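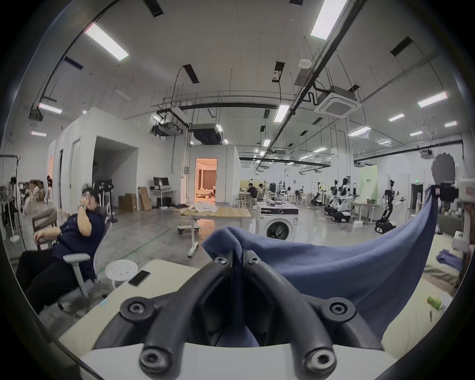
The student robotics club at Maltthorpe has started its autumn project, which is to get a robot to fold laundry. Members meet after lessons and are working in small groups, each with a different part of the job. One group is looking at the first step, picking the cloth up, and is doing it by hand for now. The member on that task closes the two curved black fingers of a hand-held gripper on a large blue cloth, with one corner of it lifted high and the rest pulled out into a sheet. The position of the fingers is recorded each time, and the recordings will be used later to train the club's software.

The project is led by Sabine Böttcher, who teaches electronics, with help from Arne Janssen, a former member now in his second year at university. Twelve months ago the club built a line-following cart. Böttcher said the members had asked for something harder this year.

"Cloth is awkward," she said. "A box has the same shape every time you pick it up. A towel does not. The first week was mostly people finding out how many ways there are to drop one."

The club has set itself a target of 865 recorded folds before the end of the project. A fold counts only if the cloth starts crumpled and ends flat with its edges lined up, and a second member has to check it. Where the edges are out, the attempt is kept in a separate folder. Janssen wants these for testing, and has asked members not to delete them even when they look hopeless.

Mareike Lenz, who is in her final year, looks after the recordings. She has written a short guide for new members covering how to hold the tool, how fast to move and where to start the grip. The advice on speed was rewritten after the first sessions, when several recordings turned out too blurred to use. Members now practise with a small cloth before moving on to the large one.

Pascal Rothe and Volker Fuchs are working on the software. Their program finds the corners of a cloth lying on a table and picks one to lift. It copes well with plain colours and badly with stripes, so striped tea towels have been left out until the new year. Fuchs said he expected to spend most of the winter on corners that are tucked under.

In March the club will take the project to the schools' robotics day at Dramham. Each team there has five minutes to show its work and is marked out of 100 by three judges. Maltthorpe entered last year with the cart and came fourth. Stetorholm, which won, is also expected to enter again.

Travel to Dramham is being paid for by Stüber, a local engineering firm, which has also given the club a set of spare gripper fingers.

New members can still join and do not need any experience of programming. Anyone interested should speak to Sabine Böttcher or leave a name at the school office. Old towels and pillowcases in a single colour are also welcome, provided they have been washed.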